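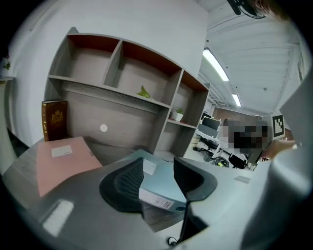 Storthorpe Salve

Storthorpe salve is a comfrey and marigold ointment made in and around Storthorpe, and I should say straight off that I grew up with a pot of it in the bathroom, so I'm fond of the stuff! It's a simple thing: dried leaves and petals steeped in oil, strained, then thickened with beeswax. The usual batch takes 200 grams of leaf, picked before September (later leaf goes tough, or so my aunt swore).

The recipe has no single owner. The Medeiros shop in Gomstead sold it for years in 70 gram tins, and by its last summer was filling almost 2,000 of them a year. Grallisbridge makers add lavender, and people do get quite heated over that.
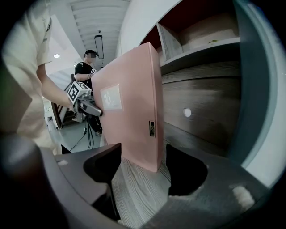

Geum-ok Noh thinks I'm too easy on the lavender version, and wrote to me that the smell hides oil that has gone off, so a buyer can't tell an old pot from a fresh one. Fair point, and I've added it.

As for safety, comfrey contains alkaloids that can harm the liver, so the salve is for unbroken skin only and is never swallowed. I'd keep it for short spells too, and leave it alone altogether if you're pregnant or breastfeeding.

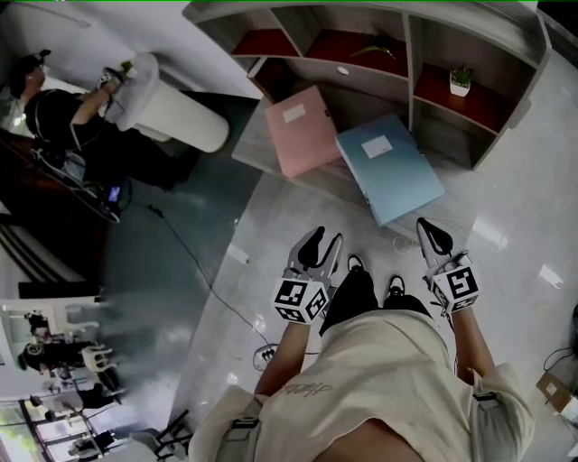
Beeswax can bring some people out in a rash as well, and marigold bothers anyone allergic to the daisy family – try a dab on the wrist first. Older labels rarely mention any of this.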